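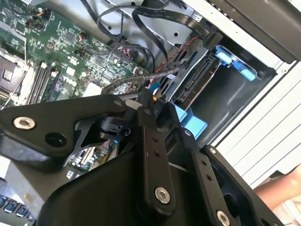
3.2 What the cables tell us

Our interest in old desktop towers began with a fairly homely question, one Bhupendra Khurana raised in July: how do people decide where to start when they take one apart? We spent many pleasant hours at Stovden talking it over with the folks who do this work, and most of them told us they begin with the cables.

Figure 4. An opened tower with its ribbed side panel.

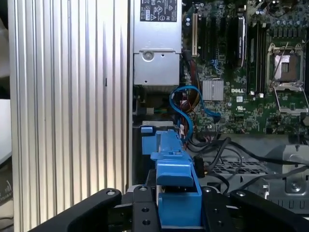
Habit plays a larger part in this work than we had expected, and people were generous in explaining theirs. Many like to deal with the processor early on - the pins are easily bent, and a bent pin spoils the board for resale. With the socket empty and its bracket flipped open, as in Figure 4, they would turn next to the memory.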